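Rule 7

When I came to Memari I had already folded for a living, in the back of a hotel laundry, and I suppose I thought there wasn't much left for me to learn about a shirt. The woman who trained me was kind about it. She gave me a gripper and a table, and she gave me the rule book, which ran to 37 rules and had come down to us from the old Clolovach plant, with somebody's tea on the cover. The machines over in Jestberg would be learning to fold from our hands, she said, so our hands had better be polite.
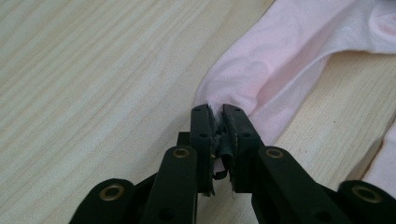 Most of the rules were plain good sense. Check the pads at the start of a shift. Wait 3 seconds after closing before you lift. Never tug at a seam, and if a thread comes away, stop and write it in the log. But Rule 7 said only, "Let the cloth finish," and I carried that one home with me on the bus for most of October, turning it over like a button in my pocket.

I asked her what it meant, and she said to keep going — I had 30 garments to get through before lunch, and she had seen me rushing every one of them.
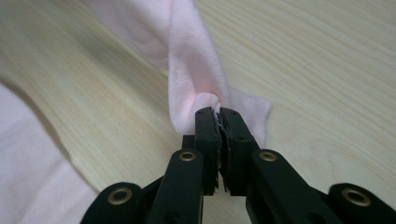

Now, knit is a different creature from a pillowcase, and I had always treated the two alike. A pillowcase goes where you send it, but knit has its own opinions and takes a moment to share them. I had a pale pink piece that afternoon, pinched and twisted up in the jaws, with one flap lying out flat on the wood to the right, and my whole arm wanted to hurry it along. I held still instead. I listened to the Jõgi fans humming overhead and thought about my grandmother, who used to hold a bedsheet at her end and wait, smiling, until I had stopped wriggling at mine.

Then I carried on, slower, and when I looked up my trainer was at the next table with her back to me, writing something in the log. I never did ask to see it. I signed my sheet, checked my pads for the next person, and went to find my coat.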